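Open day at Pacheco: a morning with the contractors

I'd been meaning to get to the Pacheco open day for years, and this December I finally managed it. Pacheco runs site services for government clients – waste handling, maintenance, catering, mail, the lot – and once a year it opens its training centre to anyone with a lanyard and a bit of patience at the front gate.

The patience was worth it! Zubaida Bangash, who heads the government services group, gave the welcome at 9 am and kept it to ten minutes. She started as a scheduler on a defence base and still talks like one. Her team closed 3,508 work orders last year, and she spent most of her time on the 111 that ran late and what they'd learned from them. I've sat through plenty of executive talks and can't remember another that began with the overdue list.

From there we split up. My group went with Faisal Shaikh through the mock control room, where new site managers practise handing over a contract. Everything is set up as it would be on day one: keys, asset registers, a phone that won't stop ringing. Faisal let us try the first hour. I lost the asbestos register almost straight away (it was under my elbow).

Next door, Elvia Mendoza from Plultia had a session on bidding as a smaller partner. Plultia has 3 people on its proposals desk and has just joined Pacheco on a labs maintenance contract. Her advice on security clearances was the most useful thing I heard all day – start the paperwork before you write a word of the bid, and ask early which roles need it.

Lunch was sandwiches and a very good lentil soup, and I got talking with Aurelio Huerta about moving from the public service into contracting. He misses the long planning cycles and doesn't miss the parking.

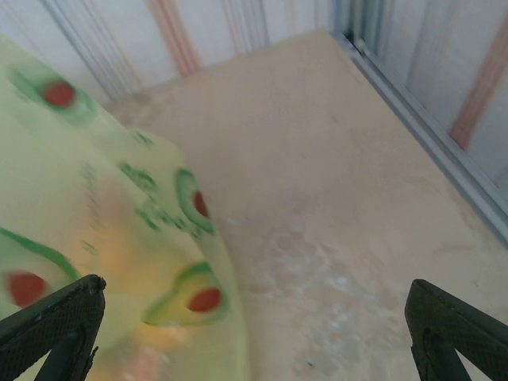 Avocado-print bag at the open day.

The afternoon was quieter. Iritz showed its new rostering software, which looked tidy, though I'd like to see it cope with a site that runs nights. I skipped the last panel to have another go at the control room and kept hold of the register this time.

Registration for next year opens through the Pacheco site. Wear flat shoes and bring photo ID, as the gate won't take a work pass.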